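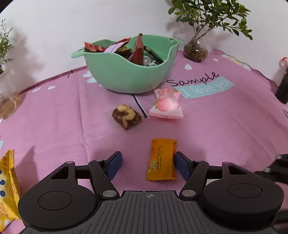
Helge Tangen would put the gripper budget ahead of the arm budget: "Buyers price the arm first and find there is little left for the fingers, the pads and the spares."

Bandville, 5th June – Lindholm has released its equipment planning guide for light packaged goods. It covers hand-held grippers used to record picking work, along with the fitted units that may follow. Wrapped sweets, sachets and snack packs are treated as one product class, with a separate budget line for finger pads.

The guide recommends a trial period before any capital request goes forward. Grippers should be tried on small, flexible packaging in ordinary surroundings – a cloth-covered table is adequate – before a fixed cell is specified.
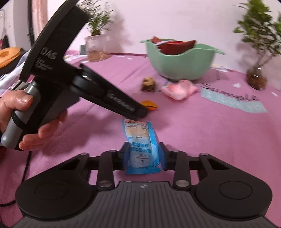
Budget lines

Hand-held units should be costed in pairs, with cabling, straps and storage entered separately. The worked budget in the guide allows 80 hours of operator labour and 117 replacement pads for the first year. Freight to regional centres is excluded.

Mixed packs of differing size and stiffness should be in the trial set from the outset. Jaw opening is to be checked against the widest item on the list.
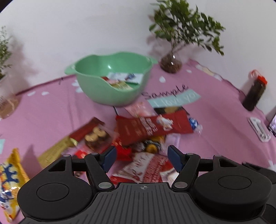
FILED UNDER: Equipment planning

The guide is available from Lindholm offices in Bandville and Virnville. Revised price schedules will be issued in July.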